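Storing Bar Stock and Offcuts in a Deep Bin
Workshop Tips – Materials Storage
Svenja Lammers, 29 December 2023

A deep rectangular bin is a practical place for short bars, provided the contents are sorted before they go in. Cut pieces to a common maximum length first. For a bin 23 inches long on the inside, keep bars to 22 inches so they lie flat on the floor of the bin.

Lay all bars parallel to the long wall. Crossed bars trap the ones beneath them and scratch painted faces. Wipe off cutting oil and deburr both ends before storage; a sharp end will score the bin wall.

Group by color code. Colors mean whatever the shop chart says they mean, so tape a copy of the chart at eye level near the bin. Touch up worn paint before the bar goes back. 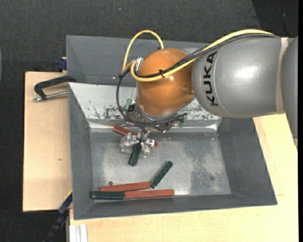
Red and green bars grouped in a deep gray bin.

Support matters more than the bin itself. Set it on a flat wooden surface with the full base in contact – a bin that bridges a gap will sag under steel. Check the base for bowing once a year. In our shop this is done in May, together with the shelf inspection.

Do not fill to the rim. Stop at two thirds of the wall height so that fingers or a lifting tool can get around the top layer. Take bars from the top and work down. Pulling one from the bottom shifts the load and can pinch a hand against the wall.

Empty the bin every 6 months. Vacuum the chips, wash the inside with mild detergent and let it dry fully before reloading. Bars with surface rust go to a separate tray until they have been cleaned.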